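Demonstration collection (robot learning)

From the Rullia open reference on robotics
Last revised Jan 11, 2023

Demonstration collection is the gathering of recorded examples from which a robot learns a task. Each example, called an episode or demonstration, pairs what the robot's cameras saw with the movements the arm made. A set of episodes for one task is then used to train a control policy.

Methods

In teleoperation a person drives the arm from a distance, with a handheld controller or a second, smaller arm that the robot copies. In kinesthetic teaching the person takes hold of the arm and moves it directly. The second method needs less equipment, but hands often block the cameras.
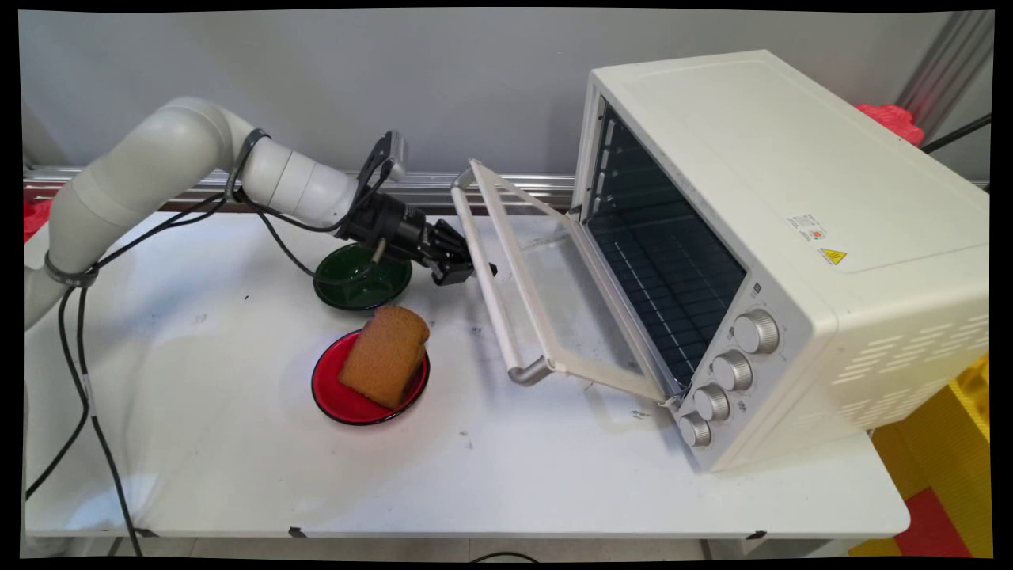
Kitchen tasks are widely used for collection as they combine rigid objects, soft objects and moving parts such as doors. The Cotlow task list, drawn up at Stastbridge, contains 14 of them and asks for 100 episodes of each. Difficulty varies a good deal within the list. Reaching into a toaster oven with its door folded down means keeping the fingers clear of both the door and the wire rack, and a slice of bread leaning on the edge of a plate has to be gripped at a different angle from one lying flat. A camera mounted at the wrist gives a close view of such contacts, while a fixed camera records the whole table.

Variation

Objects are usually moved between episodes. A policy trained on a single layout tends to fail when a bowl is shifted by a hand's width. The McKinnon protocol changes the layout after every 11 episodes and keeps a written record of each one.

Review and labelling

Episodes are checked before training. Those with dropped camera images or a stalled arm are removed. Failed attempts may be kept under a separate label, as some training methods use them. Each remaining episode is given a short text instruction, such as "put the bread in the oven". Cotlow episodes are limited to 30 seconds, and longer ones are split at the point where the gripper opens.

See also: Imitation learning; Teleoperation; Wrist camera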